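The Kasuso Account

The ransom note arrived at ten to nine, before the kettle had boiled, and it was better written than anything our marketing department had ever sent round.

"Good morning," it said, on every screen in the building. "Your files have been locked. We regret the timing. Please do not turn off your computers, as this upsets them."

Kastton Supplies had 2960 customers, one server and a backup policy, and the policy was on the server. I was head of IT, a title I'd been given in place of a pay rise. By nine o'clock the whole of the second floor was standing at my desk, asking whether I had tried turning it off and on again. I said the note had specifically told us not to. They seemed to think this was a matter of opinion.

The people who had robbed us called themselves Kasuso. They had a logo. They also had a help page with a chat window, and when I typed "hello" into it I was told I was second in the queue.

I waited. I had once waited 50 minutes for Judura, who made our antivirus software, and been cut off by a recorded voice thanking me for my loyalty. Kasuso took four.

"Thank you for getting in touch," they wrote. "How can we help today?"

"You've locked all our files," I wrote.

"I'm so sorry to hear that." 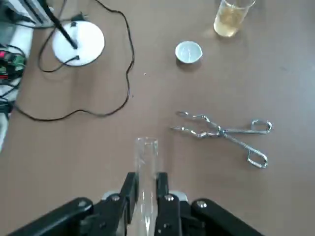
They offered to unlock two files for nothing, as a sign of good faith. I asked the managing director which two he would like. He chose the company accounts and something called holiday_final_FINAL. The accounts came back in under a minute. The other one, Kasuso said, was too large, and might they suggest we kept our videos somewhere else in future, what with the strain it was putting on the disk.

I wrote that down. It was good advice.

At eleven the managing director rang Nasrallah, the firm that insured us against this sort of thing, and was asked for the policy number. The policy number was in the files. He asked whether they could look it up under our name. They could, once he had filled in a form, and they would email him the form.

"I can't get my email," he said.

"It explains that on the form," they said.

So I went back to the chat window and asked for a third file, a small one, purely for insurance purposes. There was a pause. I could see the three dots coming and going.

"We'd need to ask a supervisor," wrote Kasuso.

The supervisor was very decent about it. The policy came through just after lunch, with a note pointing out that we were covered only if our software had been kept up to date, on page 100, and that in their professional experience it hadn't been. They had got in through the printer on the second floor, which still had the password it had come with. I had asked for permission to change it in November. The request had gone to the managing director, who had printed it.

"What's our password now?" he asked, reading over my shoulder.

I said I didn't know, and typed the question in.

"Second in the queue," said the window.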